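About Us

Drelteck is an independent records office for complaints against the police. We take in complaints from residents, put them in a standard form, send them to the department concerned, and track them until a written finding is issued. We have no power to discipline officers and do not represent either side in court.

The office was set up in Wistunham under an agreement with the town and now also covers Kowalczyk and Druketby. Each place has its own police department and its own complaint rules. Our intake form is the same in all three.

How a complaint is handled

A complaint can be made in person, by phone, or by mail. The intake clerk records the date, place, and time of the contact, the badge number if known, and the names of any witnesses. The person making the complaint reads the statement back and signs it. A copy is handed over before the person leaves, or mailed the same day.

The department has 22 working days to reply. If no reply is received, a second notice goes to the chief and to the town clerk. After 33 working days the file is listed as overdue in our public register. Files stay on the register until a finding is received, even if the person has moved away.

Complaints about stops and searches are logged separately from complaints about arrests. Where one event involves both, two linked files are opened under a single number.

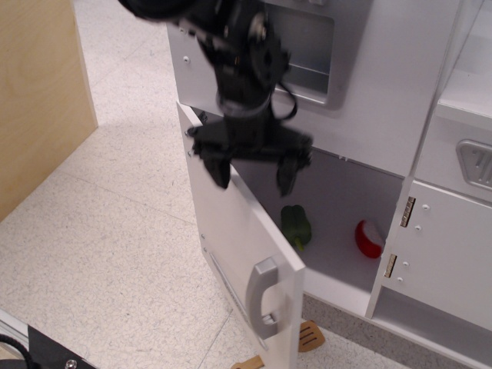
Valentin Hofstetter wrote to us that the register was useful but hard to read, and that a file marked "closed" should say whether the complaint was upheld, rejected, or withdrawn. The status column was split into those three results in October.

Body camera footage

We can request footage on behalf of a complainant. Departments may black out the faces of people not involved. Footage is kept for 35 months from the date of the finding and then erased. Viewing is by appointment at the Wistunham office only.

Staff and funding

The office is headed by Notburga Wyss. Intake, case tracking, and the register are run as separate desks, and a clerk who took a statement does not track the file. Funding comes from the three towns under a fixed yearly formula. We do not accept money from police unions or from law firms.

Limits

We can't take complaints about events more than 23 months old, about court rulings, or about state or federal officers. Requests of this kind are returned with the address of the proper office.

Page last revised September 29, 2019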